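4.2 Restores, and what operators believe about them

The inventory described in Section 4.1 told us which sites were being copied. It said nothing about whether any of the copies could be turned back into a site, a question that most hosting contracts leave politely unasked. We therefore requested a full restore for each of the 200 small sites in the sample, split between two shared hosts, Mingate and Hastell. Operators were told the week in advance but not the day. Every restore went to a clean account on a third host, Lindale, so that no live site was put at risk in the name of science.

We counted a restore as complete when the front page loaded, the database answered, and uploaded files were present at their old paths. Görtz's stricter test also asks that scheduled tasks run again. We left this out after discovering that many operators did not know they had scheduled tasks, and were not pleased to learn it from us.

The most common failure was also the dullest. The backup plugin had stored its archives in a folder inside the site it was backing up, and the host's nightly job skipped that folder to save space. The plugin reported success each morning. So did the host. Both were telling the truth as they understood it — the archive had been written, and the job had finished — and the operator had two green check marks and no backup. At Hastell the skipped folders are listed in a help page that is itself hard to find without knowing the name of the folder.
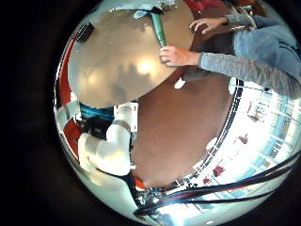 Figure 3. Hand on a green bottle, with a round tan surface to the left.

A second group of failures came from size. Mingate's restore tool stops at 600 seconds, whatever it happens to be doing at the time. Sites with large media libraries would come back with their text intact and their pictures missing from some month onward, August being as good a month as any. The tool logs this as "finished with notices." We found the notices in a file one level above the folder that customers are allowed to open.

The largest site in the sample held 3273 posts and had been moved between hosts 2 times before we met it. Its owner kept a separate copy on a drive at home, made by hand with the Väisänen export script, and regarded the host's backups as a kind of decoration. His was the quickest restore we ran. We are reluctant to recommend his method, which depends on a person remembering to do something tedious for years on end, but we could find no fault with the result.

Database exports deserve a separate word. Several were readable only by the version of the software that had made them, and that version was no longer offered by either host. Volker Görtz suggested that we treat these as backups in the archival sense. We have classed them as failures, and the remaining cases are taken up in Section 4.3 together with the support tickets they produced.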